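Countertop Tidying Arms: Setup, Care and Everyday Use

Household Tips from the Matitz Home Service Desk

Customers who take the Covow countertop arm on the monthly plan receive it calibrated and ready to mount. The following tips are drawn from the questions our service desk receives most often and apply to both the standard and the long-reach models. They do not replace the printed safety sheet supplied with the unit.

Choosing a surface

The arm performs best on a smooth, plain, light-colored surface. Strongly patterned laminates and polished dark stone can confuse the wrist camera, particularly under downlights. Where the counter itself is unsuitable, a plain white table or a rigid white board of adequate size may be used. The board must not shift when pressed firmly at the corner.

Leave 43 inches of clear width in front of the base. Items that are not to be handled should be moved out of reach before a session begins.

Lighting

Even overhead light is preferred. Shadows are acceptable, but a shadow that reaches from a tall container to a small item may cause the arm to hesitate. In that case, move the container back or turn on a second lamp. Direct sun through a window should be screened with a blind.

Placing items and baskets

Set small, rounded items apart from one another, with room on each side for both fingers to open. Keep a basket or tray toward the corner of the work area so that the space in front of the gripper stays open for the approach.
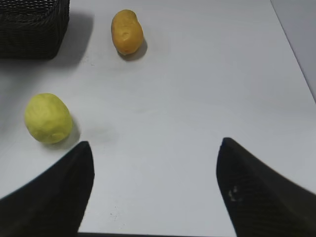 Reading time: 3 minutes

With a yellow-green item near one finger and an orange one farther back, the arm should be given the closer item first. Users may set this order under "Nearest first" in the Covow menu. A black woven basket is a sound choice on a white table, as the contrast between the two is strong. Very shallow trays are less satisfactory for round items, which tend to roll out when released.

Cleaning the fingers

Wipe both gripper fingers at the end of each day of use with a damp, lint-free cloth. Do not use bleach, oven cleaner or scouring pads. Small pale scuffs on black fingers are cosmetic and need no attention. Replace the fingers if the grip surface is torn or if one finger no longer closes fully.

Smudges on the table should be removed with mild soap and water. Allow the surface to dry before starting the arm.

Weight and materials

The standard model is rated for single items up to 200 grams. Soft produce should be handled on the "Gentle" setting. The arm is not approved for knives, glassware or hot cookware.

Plans and service

The Covow plan is $127 per month and includes one set of replacement fingers per year. The long-reach model is $155 per month. Chukwu mounting clamps are included with either plan; Timberg rolling stands are available separately and must be locked before use. Annual inspections are carried out in December, and the arm should be powered off by 8:00 a.m. on the morning of the visit.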